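Sivton Bench Rules Pack - for two-arm robot tables
Item 317 - last updated 2024-02-17

I wrote the first version of this pack for our own bench at Drorkside, taped it to a cabinet and forgot about it. Then people kept asking for copies! So now it's a proper product: one laminated rules card, a set of floor and table markers, and a logbook with 338 numbered pages (yes, I know, an odd number to settle on, but that's what the binder holds).

The card covers the stuff that gets skipped when a lab is busy. Who may hold the enable switch. How slow is slow during setup. Where coats, bags and rolling chairs go when the arms are powered. It's 7 rules in plain words, in type big enough to read from your seat, and I fought hard to keep it from growing to eight.

My favorite is rule four - call it out loud before you power up, even if you think everybody heard you the first time. People in a shared room have their backs to you half the day, and a quick "arms live" costs nothing.
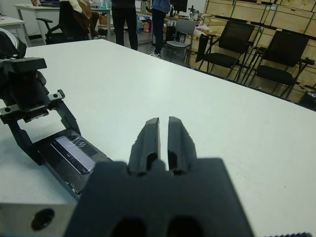 Does the pack replace a risk assessment?

You still need your own. The card is a set of daily habits, and it works best once you've gone through your arms, grippers and workpieces and written down what could pinch, drop or swing. There's a blank form for that in the back of the logbook.

A word about grippers, as I get a lot of mail on them. Parallel fingers look harmless next to a whole moving arm, and folks reach in between them to nudge a part. Please don't! The card says stop, wait for the arm to settle, then reach. With two arms on one table, both get stopped, including the one you aren't working on.

Markers come in yellow or green and peel off painted tops cleanly (I've had less luck on raw wood). The Hendeo set is for tables, the Morikawa set is for floors, and each roll holds 700 inches of tape. Refills are sold separately.

Next reprint is planned for September, with a larger font on the back. If your copy is older, the rules themselves haven't changed, so keep using it.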